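Chapter 7
Planning for Things That Bend

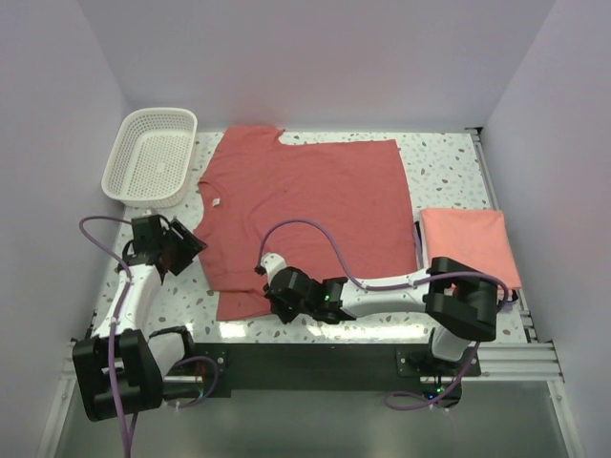
The planners in the first six chapters all relied on one assumption: the object being moved keeps its shape. If the software knows where one corner of a box is, it knows where the other seven are. The state of the box fits in six numbers, and a planner can search over those numbers directly. Cloth breaks this assumption. A T-shirt has no single pose. Pulling one sleeve moves part of the shirt, leaves part of it where it was, and puts a wrinkle somewhere in between.

This chapter covers the software needed to fold a garment with two arms on a flat table. The hardware is kept simple on purpose. Both arms are mounted on the same side of the work surface, each one carries a gripper, and the controllers share a clock. Readers who have not worked through the bimanual calibration procedure in Chapter 4 should do so first, because an error that would be harmless when moving a box can pull a shirt out of line when both grippers hold it.

7.1 What the planner needs to know

A garment can be modeled as a mesh. In the exercises we use a mesh of 401 points for a short-sleeved shirt, which is coarse but runs quickly enough on an ordinary workstation. Each point has a position, so the full state has more than a thousand numbers in it. Searching that space directly is not practical.

There are two common ways around the problem. The first is to keep the mesh for simulation only and plan over a small set of named points: the collar, the shoulders, the sleeve ends, and the corners of the hem. The second is to skip the explicit model and train a policy that maps camera images to arm motions. Both are used in industry, and many working systems mix them. We start with the named points — they are easier to inspect when something goes wrong.

Zihan Xu and Maxine McKinnon took the first approach in Flakel, the open-source folding planner used throughout this chapter. Flakel treats a fold as a line drawn across the garment, plus a pair of grasp points on one side of the line and a pair of targets on the other. The arms follow matching arcs between them. A full fold plan is a list of such lines, in order, with a check after each one.

7.2 When a fold is only partly done

Most of the difficulty is in the checks. A shirt that is flat at the start is fairly easy to recognize. After one or two folds, a sleeve may be hidden under the body, the hem may have shifted, and the outline no longer matches any template. The arms themselves also block the camera for much of the motion. A perception module that expects a clear view of the whole garment will report failure when nothing has failed.

Flakel handles this by keeping an estimate of the hidden points and updating it only when they come back into view. The estimate carries a confidence value for each point. If the confidence at a planned grasp point drops too low, the planner moves the arms to a waiting position, takes a new image, and tries again. This can add up to 20 seconds to a fold. Čestmír Michalík's modified version, described in Section 7.6, saves part of that time by moving only the arm that blocks the view.

7.3 Before you begin the exercises

The exercises use the recorded data set supplied with the book, which contains 3000 fold attempts, both good and bad. You do not need a robot to complete them. Install Flakel and the Jarnine viewer, then load the first recording and step through it slowly. Write down the point at which you would have stopped the arms, and compare it with the point at which the planner stopped them.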